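Gripper fault halts Zarnier kitchen trials

Zarnier has suspended handling trials at its Clekenard site after a gripper failed to release on command. The fault occurred on run 107, during the toy kitchen task.
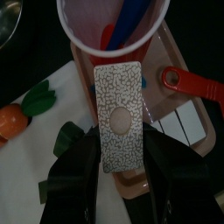
A speckled plate between the gripper fingers during the toy kitchen task.

The arm held its grip for 11 seconds after the open signal – the limit is 8. Test lead Deisy Cárdenas said a worn connector is suspected. Trials resume in March.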